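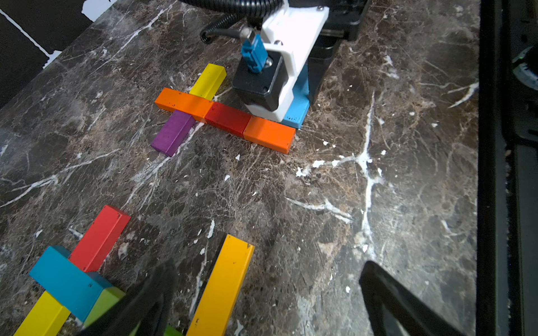

Peng's view, passed on before lunch, is that a slab with this much veining is a poor reference surface and that we should have stayed with the ground plate from the Detesthorpe bench. The objection is noted. The plate is flatter. It is also in use until the end of July, and the question for this series is how the blocks sit against one another, for which the marble is adequate. Going ahead on the marble.

Layout 4, July, started 2:15 p.m.

Block layout continued from the last page. Row of three laid end to end on the diagonal: orange, red, orange. Cross arm at the left end of the row, yellow on the far side and purple on the near side. Everything flat. Second arrangement kept apart from the first so that the two can be disturbed separately.

Color order is fixed for the whole layout and goes on the sheet before anything is moved. The earlier sheets have "same as before" in that column in three places, and I could not reconstruct two of them. Write the colors out every time, left to right as seen from the near side of the table.

Block condition

The right orange block has a chipped far corner with small dark marks on it. It stays in the set. For this layout the chip faces outward and is clear of the joint with the red block, so the end-to-end contact is not affected. If it has to be turned, put the chip on the outside again and write "turned" next to the entry.

Purple has a worn, grainy finish with a few dark specks on the top face. Yellow is smooth. I would expect the two to slide differently under a side push, and the friction sheet should carry them as separate rows. At present it has one row marked "cross arm", which hides the difference.

Replacement blocks from the Kikska order are still in their bag. Do not mix them with the current set in the middle of a series. The old blocks have been handled for 214 logged placements and the new ones for none.

Surface

Marble wiped with a dry cloth before setup. No polish, no spray. The small chalky white flecks are still there and I am treating them as part of the stone. A fingernail over several of them found no edge. The branching vein on the right was checked the same way, with the same result.

The slab is bright in places and the pale veins do not help anyone judging an edge by eye. Turned off the left desk lamp and left the overhead on. Position readings to be taken from the block edges only, never from a vein. I used the fork of the large vein as a landmark on the last layout and then could not say which fork I had meant.

Joint check

Feeler strip tried at both joints in the row. It would not enter between the left orange and the red. It entered a little way between the red and the right orange, at the top only, and stopped. Closed that one by hand with light pressure on the far end, then repeated the check: no entry. Did not press on the cross arm at all – pushing yellow moves the left end of the row, and then everything has to be squared again.

Squareness of the cross arm checked with the small try square against the left orange block. Purple good. Yellow was open slightly at the far corner, corrected once, left alone after that.

Hold time set to 600 seconds between the closing push and the second reading. Nothing measurable changed on either joint, which agrees with layouts 2 and 3. I propose cutting the hold to 40 seconds from layout 5 on. If Peng wants the long hold kept for one layout in each batch, I have no objection, but it should be written into the procedure and not left to whoever is at the table.

Open items

Split the friction sheet row into yellow and purple.

Find the lid for the feeler strip tin. The strips are currently in an envelope marked Zondcombe, which already has something else in it.

Ask Detesthorpe whether the plate comes back cleaned or whether we do that here.

Decide on a rule for retiring blocks. A chip that reaches a contact face is clear enough. Finish wear is harder, and purple will be the first case. Suggest we compare it with a new one from the bag once the series is closed.

Layout 5: same table, same five colors in the cross, with the arm moved from the left end of the row to the middle. Sheet headed up, nothing entered yet.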